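Harkgate Tool Library, equipment group
Minutes of the February meeting, taken by me, Tyra Moen, because Remo had them last time and was very quick to say so

Present: Remo Colombo, Vija Kuusk, Gualtiero De Luca, me. Roald Wikström joined by phone at 7:20 and dropped off twice.

1. Last minutes. Fine, except that Vija's name was spelled wrong. Fixed.

2. The Tangen kit. This took up most of the evening! For anyone who missed January, Tangen is the hand-held gripper kit we have on review. You carry it and do the job yourself, it records as you go, and the recordings are used to teach a robot arm the same job. The kit lists at 193 dollars a month, and we'd be lending out 2 of them if we say yes.

Gualtiero went first with the laundry work. He wanted us to think about jackets, since everybody's been practicing on dish towels and a dish towel lies down flat and behaves itself. A denim jacket has a collar that stands up, buttons, a flap pocket, sleeves that go off in their own directions, and you have to decide where to take hold before you can fold anything.
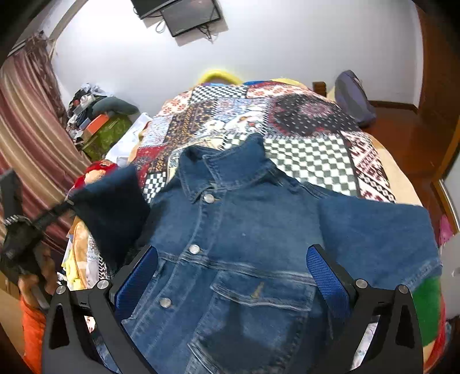

Vija asked whether a beginner would know to come down on the front of a jacket at all, or would just go for a sleeve like she would. She'd want that in the booklet, which right now has one page on clothes and four on charging. Gualtiero said he'd grab a sleeve too if left to himself, and we agreed the booklet is thin. I'm to write to Tangen and ask if there's a longer one.

Roald (back on the line) wanted to know about the pads, and whether thick seams wear them down. None of us could say. Spare pads are 65 dollars a set, which got a groan from Remo, and I have to say I groaned along with him. Our loan fee would have to cover that somehow, and we haven't set a loan fee.

Then we got into heavy cloth in general. My own feeling, and I said so at some length (sorry, all), is that denim is a good test for a kit like this. It bunches up into a big stiff lump, the hems are thick, and you've got to keep a hold on it with your wrist at a funny angle.

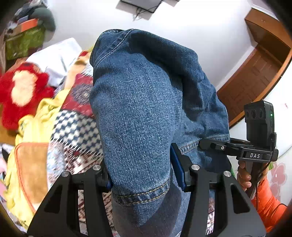
I'd also like us to try it with smaller hands before we put it on the shelf, because half our members are going to be lending it to their teenagers whatever the form says. Vija offered her niece. Remo thinks we should add a line about age to the form anyway, and he'll draft one.

We didn't vote. Roald wants to see the Indar quote first, and it hasn't come.

3. Zillgate branch. They've asked to share the kit if we take it. Happy to, as long as they do their own pickups. Gualtiero will tell them.

4. Other business. The label printer is jamming again. Remo has the key to the back cupboard, please stop asking me for it.

To do before March: me, the booklet and the price of pads if we buy several sets. Remo, the age line. Vija, niece. Roald, chase Indar.

Finished at 8:50.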